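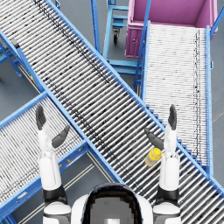 Spent February going through our parcel returns at Dadora. Posting what I learned in case you run a small shop and ship your own orders.

We send out 1000 parcels in a normal month. Last month 190 came back. I read the slip on every one of them.

More than half had nothing to do with the product. 100 were address problems. Missing apartment numbers, mostly.

Our checkout form had the apartment line folded under a small "add more" link. On a phone you had to scroll to find it. Javiera Paredes moved it up next to the street line. It took her a morning.

The next biggest pile was damaged corners. We were using one box size for everything and filling the gap with paper. Heavy items slide.

We now stock two box sizes. The smaller one costs a little more per unit because we buy fewer of them. I'm fine with that.

Labels: put them on the largest flat side, away from the seam. Tape over a barcode can glare and the scanner may skip it.

Also put a second copy of the address inside the box. Kimutai Mfaume got us doing this after a label tore off on the way to Birkulstead.

If you reuse boxes, cover or peel the old labels. All of them, including the little routing stickers on the ends.

Will post the March numbers when I have them.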